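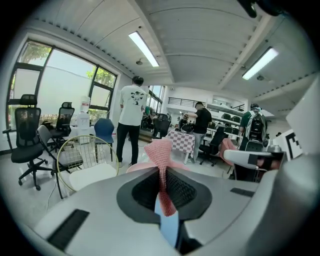
Fotside Reading Room: Progress Report to the Pusska Fund

Last updated: June
5 min read

Dear Mireille and everyone at the Pusska Fund,

When I wrote to you in the winter, Fotside was a locked front room with a damp smell and a very long wish list. I'm so pleased to be writing this one from a real armchair, at a real desk (well, a door on trestles), with people on the other side of the shelves arguing over how long to soak chickpeas. We are open! The room is being used, and mostly by people who live close enough to walk over in their slippers. One man did.

As you'll remember, your grant of $4000 was for three things: shelving, the catalog, and a first season of evening readings. I'll take them in that order, and then tell you what has slipped.

Shelving

The shelves are up along the two long walls and under the window. Aldana Quezada built them for us out of old church pews and would only bill for the screws and the sanding belts, so we came in under budget on this line. I would like to move the $300 we saved over to lighting. The back corner, where the baking books live, is gloomy after four in the afternoon, and people carry the books to the window and then forget to carry them back. If you're happy with that change, a short email from you is all I need for the file.

We left the bottom shelf deep and open for the oversized books, and it has become the children's shelf without any decision on our part. The heavy picture-filled ones on bread and cake get dragged out onto the rug every afternoon. A few spines have suffered. I have bought linen tape.

The catalog

We have 958 books on the shelves and every one of them is in the catalog, which I am frankly thrilled about, having promised you only the first half by this point. Most came from the Sabatier house, where the family had kept three generations of cookbooks in a pantry. The rest have turned up in bags at the door. Marcelle Pons did the lion's share of the entries and has a wonderful eye for what makes a used cookbook worth opening: she records the handwriting. If someone has written "too much salt" or "made for Papa's birthday, double it" in a margin, you can find that in the catalog, and readers love it. The most requested book in the room is a stained little guide to preserving with notes in four different hands, the last of which disagrees with all the others about plums.

I had planned to sort everything by country. That lasted one weekend. Far too many of the books wander - a chapter on Provence, a chapter on soups the author ate on a ship - so we have gone by what you'd be doing with them: weeknights, feeding a crowd, preserving, baking, reading in bed. Reading in bed is the biggest section. It has the memoirs, the travel writing and the books with recipes so long that I can't imagine anyone making them.
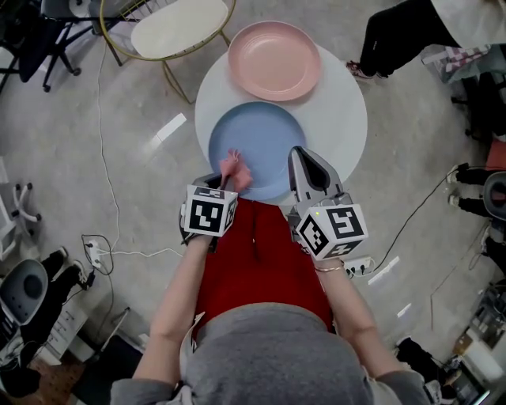

DROLTON, June - The spring readings are finished and I am already missing them. We held them in the evening at seven, with the lamps on and soup at the break, and the last one filled every chair we own, all 27, with a few people perched on the radiator cover. Léonie Poulain opened the season by reading from her grandmother's household notebooks, which cover the price of eggs, the weather and a long-running feud over a borrowed fish kettle. She read for an hour and we could have gone on for another. Léonie Masson closed it with an evening on old restaurant menus, and passed them around so that people could hold them. (Having two Léonies on one poster caused some confusion at the door, and at least one person came twice expecting the kettle story.)

A thing I hadn't expected is how much people want to read aloud themselves. After the second evening we set aside the last half hour for anyone who had brought a page. We've had a recipe read out in three languages, one after another, and a very funny letter to a butcher. I'd like to build the fall season around that half hour and have fewer invited readers.

What has slipped

The step at the front door is still a step. The ramp was meant to be in by now, but the landlord wants a different surface from the one we were quoted for, and I'm waiting on a new price. Until it's in, we bring people through the side door, and that means asking for a key. I don't like it and I'll write again as soon as I have a date from him.

The lending side hasn't started either. For now all the books stay in the room. I want to see a full summer of regular hours first, and I want Marcelle to have a rest before we ask her for borrower cards.

Next

Lighting for the baking corner, if you agree. The ramp. A small shelf by the door for duplicates, which people can take home for good. And the fall readings, for which I'll send a list of dates as soon as I've pinned everyone down. Please do come and see the place - there's always a pot of coffee on, and the good armchair is yours if you get here before noon.

With real thanks,
Fotside Reading Room, Drolton

Comments (3)

plumside: The last hand in the preserving book is right about the plums. Never peel them.

Aldana Q.: Tell whoever is sitting on the radiator cover that I did not build the radiator cover.

Hester: Will there be soup again in the fall? Asking for my whole street. Also I think I left a green umbrella by the reading in bed shelves.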